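Rundham Swap Shed to open its doors again this August

Households in Rundham will once more be able to bring along the things they no longer need and take home something they do, as the Narnon Swap Shed returns to Bhatia Yard for the whole of August. Last summer 369 families joined in, and we have been quite overwhelmed (in the nicest way!) by the number of people asking when it would be back.
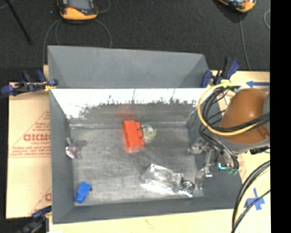
Swapping is free and always will be, and you are very welcome to come even if you have nothing to bring, because half the pleasure is in the rummaging and the chat over a cup of tea. Books, toys, kitchenware, garden tools and good clean clothes are all gladly taken. Please don't worry if your things have had a bit of life in them already, as a big grey bin with a scuffed floor has plenty of use left in it, and so does a well-loved casserole dish.

New for this year is a mending corner run with our friends at Nunotau, where 22 repair sessions will cover everything from loose hems to wobbly chair legs. There are 114 places in all and they can be booked at the Yard from 10am.

The Swap Shed will be open every morning until 1pm. Parking is at the rear of Bhatia Yard, and the 158 bus stops just outside the gate.

ENDS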